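Visit to the Hiltetti citrus packing house
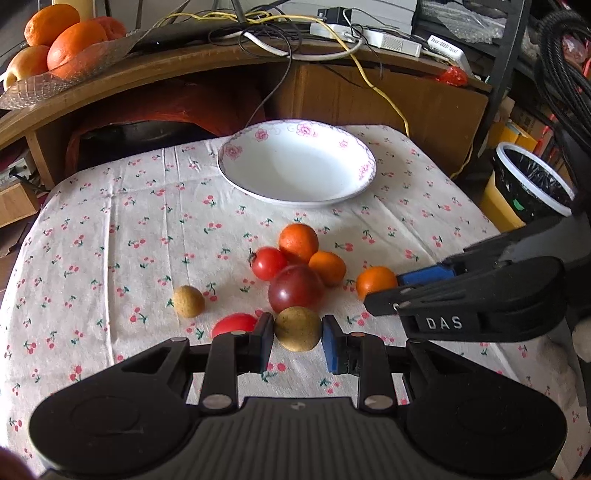
A mandarin on the cherry tablecloth.

In March I visited the packing house of Hiltetti together with Volkan Keskin. Lucimara Bastos received us at the gate and gave us white coats. The cold store holds 622 crates and smells very strongly of peel. We asked many questions on the washing line, and she answered all with patience. The tour takes more than 9 stops, so please wear good shoes.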